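On the Keeping of Household Records 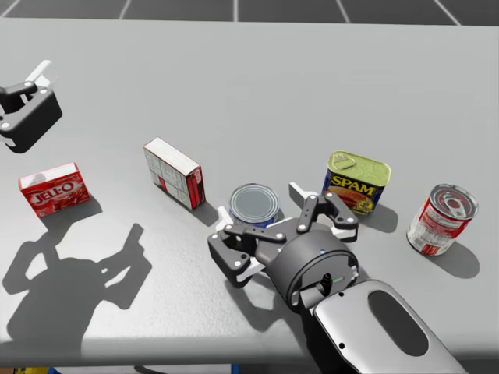 A light gray tabletop, with a tiled floor beyond it.

Readers of this blog have asked on several occasions for a full account of how household papers are kept at this address. The present entry sets out the system as it stands, following the review completed in August. It replaces the earlier entry on the same subject, which described a filing cabinet that has since been given away.

The household moved from Skurham to Dorotska with four cartons of paper. The cartons contained bank statements, utility bills, warranties, school reports, two expired leases and a large number of envelopes that had been opened and put back with their contents. Before any new arrangement could be made, it was necessary to establish what was there. Every sheet was taken out, read and placed in one of three groups: to be kept permanently, to be kept for a stated period, and to be destroyed. The total came to 1253 sheets. Of these, 200 were judged to require permanent retention.

The permanent group consists of birth and marriage certificates, the deed to the house, military discharge papers, immunization records and the final statement of any account that has been closed. Wills are held elsewhere and only a note of their location is kept with the other papers. Letters were excluded from the exercise and remain in their own box, where they will stay until somebody has the patience to put them in order.

The second group gave the most difficulty. Advice on how long to keep a receipt varies a good deal, and the author does not claim any professional standing in the matter. The practice adopted is as follows. Tax papers are held for seven years. Receipts for appliances are held for as long as the appliance is in the house. Utility bills are held until the next bill confirms that payment was received, with the exception of the water bills from Valtov Utilities, which are kept for two years on account of a past dispute over a meter reading. That dispute took eleven months to settle and would have been settled in one if the March bill had not been thrown out.

All retained papers are now stored in Marulanda box files, which were purchased secondhand and have proved satisfactory apart from one weak clasp. Each file carries a label on the spine giving the subject and the first year covered. Labels are written by hand in pencil. An earlier attempt at printed labels was abandoned when they began to peel during the first summer.

A single index sheet is kept at the front of the first file. It lists each file, the contents in general terms and the year in which those contents may be reviewed. The index is rewritten once a year and the old copy is destroyed. It has been suggested to the author that the index ought to be kept on a computer. A scanned copy of the permanent group is in fact held on a small drive, but the index itself remains on paper, where any member of the household can find it and correct it.

Incoming mail is dealt with at 7 p.m. at the kitchen table. Advertising matter goes directly to recycling. Bills are paid the same evening wherever possible, marked with the date of payment, and placed in a tray to await filing. The tray is emptied when it is full - a looser rule than the author would prefer, but the only one that has been observed by everyone.

The cost of the whole arrangement was 60 dollars, including the files, a box of pencils and the rental of a shredder for one afternoon. The shredder overheated twice and had to be rested.

Two matters remain open. The first is the treatment of manuals, which at present fill a drawer and are consulted only when something has already broken. The second is the question of medical bills, where the explanation of benefits and the bill itself arrive weeks apart and seldom agree. A separate file has been opened for the unmatched ones. It is already the thickest on the shelf, and a further entry will be posted when a workable method has been found.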